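Home | Body Basics | Around the House | Fun Stuff | Ask Us
Last updated: May

Why Is a Towel So Fluffy?

Have you ever dried your face on a fluffy towel and wondered why a bedsheet doesn't feel nearly as nice? Well, get up close and have a good look (go on, your nose can almost touch it!) and you may spot lots of tiny loops of thread. 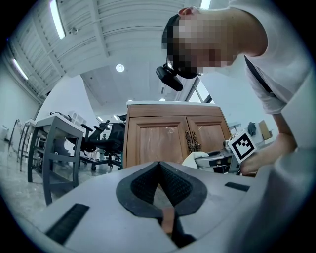 Those loops are a towel's big secret. Water loves to creep into small spaces, and a loopy cloth has more little spaces than you could ever count, so the drips off your chin have plenty of places to go. Cotton helps too, because cotton threads like to soak up water all by themselves.

Now, folding! Lay your towel flat, bring 2 corners over to meet the other 2, and smooth it with your hand. Do it again if your shelf is small.
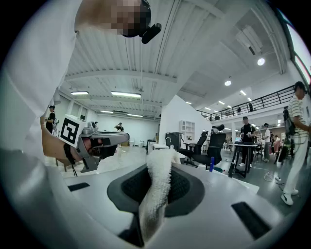 A fluffy white cloth, held upright near the counter.

Some families fold in half and some fold in three, and a few people like to roll theirs up like a big soft pancake. Try them all and see which one fits your shelf!

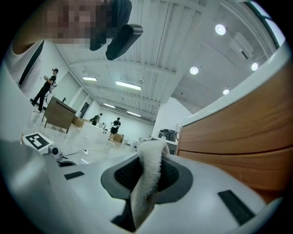 Trollberg wrote in to say that shaking a towel hard before hanging it up makes the loops stand up again, and that it's the best part of laundry day.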